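Section 4: Fitting the fingers and getting your first clean recording

If you've come straight here from the parts list, go back and do Section 3 first. The handle needs to be glued and left overnight before you hang anything off the front of it. I skipped that once and spent an evening scraping glue out of a trigger slot.

By now you should have the handle, the slide rail, the trigger linkage and the camera mount in one piece, and a bag of bits left over. This section takes you from there to a hand-held gripper you can pick things up with and record from, so that the Birnaline arm has something to learn from later on (Section 7, if you're keen).

You'll need:
two side plates, printed in white
two soft ribbed finger pads
the M3 screws from bag B (12 of them, and do buy spares)
a 2.5 mm hex key
a bit of fine sandpaper
a soft cloth

A word on colour before we start. I print my pads in magenta because it shows up well against nearly everything I own. Daniyal Mohmand did his first set in dark grey, on a dark grey bench, and couldn't tell in his recordings where the finger stopped and the bench began. Pick something loud! The plates can be whatever you like, but I've stuck with white.

4.1 Fitting the pads to the plates

1. Clean up the edges of both plates with the sandpaper. You're only after the little whiskers the printer leaves behind, so go gently near the three holes.

2. Lay the plates down as a mirrored pair, slanted sides facing each other. If they both lean the same way, you've printed the same file twice. (Files are plate_L and plate_R in the Bullidwood folder. They look identical in the preview, sorry.)

3. Push a pad on to each plate, ribs facing inwards. It should go on with a firm thumb. If you're having to lean on it, sand the plate a bit more and try again.

4. Put the screws in finger tight to begin with. Once they're all in, go round again and nip each one up with the hex key.

CAUTION: Stop as soon as you feel the screw bite. The plates are only plastic and they will crack, usually on the last screw, usually late at night.

4.2 Fixing the fingers to the rail

1. Pull the trigger all the way in and hold it there with an elastic band. That brings both carriages to the middle, which makes them far easier to get at.

2. Slot the left finger on, then the right. The tips should point away from you, towards whatever you'll be picking up.

3. Take the band off and let the fingers open slowly. Keep your own fingers out of the way, as the spring is stronger than it looks.

4. Squeeze and let go a good few times. You want both sides to travel together. If one lags, loosen the linkage screw on that side by a quarter turn.

NOTE: A bit of squeaking is fine. A click is a chipped gear, and you'll have to print another.

4.3 Checking the camera view

This is the part I get the most messages about, so I'll go slowly. Plug the camera in, open the viewer (Pollance is the one I use, the settings below are all for that), and hold the gripper over a table with the fingers fully open.

1. Look at the bottom of the picture. A finger should come in from each side, with a wide gap of table between them.

2. Compare the two sides. If you can see more of one plate than the other, the camera is twisted in its mount. Slacken the collar, turn it a hair, tighten, look again.

3. Tilt the camera until you can see the tips and a decent stretch of whatever is beyond them. You do want some of the room in there as well. The software works out where the gripper is by following things that stay put, and shelves are brilliant for that.

4. Don't fret over the dark curved border. It comes with the wide lens, and cropping it off just throws away part of your view.
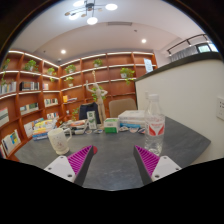 Fig. 4.1 Fingers open, both plates and all the holes showing evenly, with plenty of room behind the table.

It took me ages to get the two sides level the first time. My best advice is to use the holes in the plates as your guide. They're easy to see, and if you've got three on the left and two and a half on the right, you know which way to turn.

Watch out for bright lights too. Strip lights on shelves, lamps and windows can all make the exposure jump about as you swing round, so set it by hand: in the viewer, untick Auto and start at 300. Go lower if white things lose their edges.

CAUTION: A full mug or an open bottle has no place near a first practice. Use empty ones, or put the lid on.

4.4 Your first recording

1. Wipe the lens. Every time, please.

2. Start with the fingers wide open and hold still while the viewer settles. The little counter needs to reach 40 before you move off.

3. Choose one thing to pick up and stick with it. Something small and chunky is easiest. Flat round things are a pain, because the tips slide over the top, and I'd leave those for when you've got your eye in.

4. Move at an ordinary pace. Naheed Mirani tried doing hers in slow motion to be helpful, and the arm then copied her beautifully and took forever to lift a sponge.

5. Close, lift, put it down somewhere else, open, back away. Press stop.

6. Play it back before you do another. If the tips vanish behind the thing you're lifting, that's all right. If your sleeve is in the way, roll it up and go again.

NOTE: Save as you go. The viewer keeps recordings in memory until you press Save, and it doesn't ask before closing. I had a lovely long afternoon's worth in July and lost the lot.

4.5 If something's not right

Fingers won't close fully: the pads are probably sitting proud of the plates. Push them home and retighten.

Picture is soft on one side only: the lens isn't screwed in square. Take it out and start the thread again.

Viewer says "tracking lost": usually too much bare table or blank wall in view. Tip the camera up a little, or put a few patterned things about on the table.

Screws working loose: a dab of the Rajput thread glue sorts it. Keep it well away from the pads.

Once you've got a recording that plays back without complaints, carry on to Section 5 for the charging lead and the battery tray.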